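Dralico G70 two-finger gripper
Product no. 3710
In stock at Netora

I'll keep the sales patter short, because I'd much rather tell you about the demo day we had at Jansen in February! We took a G70 along, put it on a bench next to a conveyor and let visitors pick the awkward stuff for it to work on (no polite little foam cubes, I was quite firm about that).

Most people asked about cables. Fair enough, anyone who has tried to pack parts with long leads hanging off them knows how quickly it all knots up. I liked the linkage fingers for this, as you can get them in beside a part without a great lump of housing following behind. They open to 70 mm, so do measure your widest part before you order.

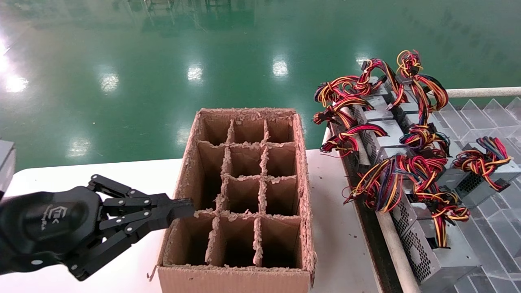 The G70 at the twelve-cell carton, with power supplies and their wiring on the conveyor side.

In the box: gripper, mounting plate, 2000 mm lead and the printed setup sheet. The Pleseo wrist adapter is sold separately (I forget to say this on the phone, so it's going in writing). Spare finger sets are on the accessories page, and if you fancy trying one on your own parts, ring us and we'll book you a morning on the demo bench.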